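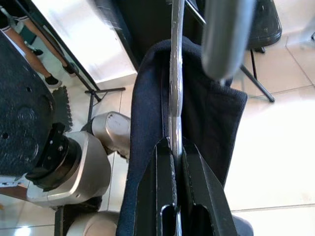
Fui em novembro à feira de equipamento móvel para saúde e logística, aquela dos coletores de dados, leitores de código de barras, impressoras de pulseiras e afins, e voltei com os pés num estado lamentável e a mochila cheia de catálogos. Prometi a uns quantos de vocês que contava como foi, por isso cá vai!

Cheguei pouco depois das nove e fui direto ao stand da Kokero, que era o que mais me interessava. Têm um terminal novo com capa branca antimicrobiana, leitor 2D e botão lateral para falar, tipo walkie-talkie, por cima do Wi-Fi. Deixaram-me brincar com ele à vontade. O leitor é rápido, mesmo em pulseiras amarrotadas (levei uma do meu serviço, toda vincada, e leu à primeira), mas o botão lateral fica mesmo onde eu apoio o polegar e chamei a equipa da demonstração umas três vezes sem querer. Pediram-me muito educadamente que parasse.

O que me irritou um bocado foi a conversa dos acessórios. O preço de tabela é simpático, só que o berço de carga é à parte, a fonte do berço é à parte e o cabo do berço também. Perguntei se a bateria vinha incluída e o rapaz riu-se, mas demorou a responder. Vem, vá lá.

No corredor ao lado estava a Aksoy, que só faz berços e armários de carregamento. Parece aborrecido e foi das melhores paragens do dia! Falei bastante tempo com a Hacer Ertürk, que desenha os contactos dos berços e tem uma paciência de santa para perguntas de leigos. Explicou-me que muitos dos terminais que lhes chegam como "bateria avariada" têm apenas os contactos sujos do desinfetante, e mostrou-me como limpá-los com álcool isopropílico e um pano que não largue pelo. O berço de cinco lugares deles carrega tudo em 90 minutos, diz a ficha. Não fiquei lá para confirmar, mas às onze estava a 40 por cento e quando passei de novo, antes do almoço, já marcava 100.

Almoço: fila de 30 minutos para uma sanduíche de atum. Levem comida de casa.

À tarde houve a apresentação da Kurkitz, o software de gestão dos aparelhos. A sala estava cheia e abafada, e a primeira metade foi só slides com setas. Depois lá abriram o programa e a coisa melhorou: dá para bloquear um terminal perdido, empurrar atualizações de noite e ver quem anda com a bateria nas últimas. Perguntei pelos Android mais antigos, que é o que temos lá no armazém clínico, e a resposta foi um "depende do modelo" acompanhado de um cartão de visita. Já escrevi, ainda não responderam.

Acabei na Curkonwood, que levou carrinhos de enfermagem com suporte para terminal e impressora. Bonitos, silenciosos, pesadíssimos. Tentei fazer uma curva apertada com um deles e bati no balcão — sem estragos, só vergonha.

Se volto para o ano? Volto, mas com outros sapatos. Entretanto pedi um berço da Aksoy à experiência e, quando chegar, digo-vos como se porta com os nossos terminais velhinhos.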